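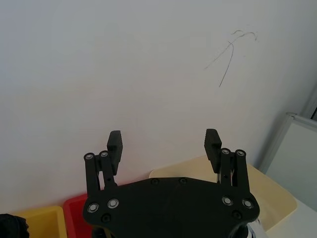

The white wall, with part of the tray in view.

Hasgate Shared Workroom - Minutes of the Members' Meeting, Aug 10, 2018

We got going a little late, everyone having stopped to chat over the lemonade, and the minutes of the last meeting were approved with one spelling fixed.

The wall. Most of the evening went to the big white wall and what, if anything, ought to go on it. Several members said how much they enjoy having it plain, and how restful it is to look up from a job and see so much of nothing. Others would dearly love a shelf or two. After a good long talk - a friendly one, we are glad to say - it was agreed to leave the wall as it is until December and then ask again.

Touch-up paint. Briltent has quoted $705 for repainting the whole room, and Schouten came in higher. Members felt that a can of matching white and a free Saturday would do for now. Two members offered their brushes, and we thank them warmly.

Trays. Please put trays back when you have finished, and wipe them first. A member asked whether we might buy four more of the Orus ones, and this was agreed, provided they stack with what we have.

Money. The balance stands at $1,648 after the electric bill. The deposit on the side door key is still owed to us by the previous tenants, and another letter will go out.

Any other business. The radio is too loud in the mornings. Members will try to keep it down.

The meeting closed with thanks to whoever baked the peach cake.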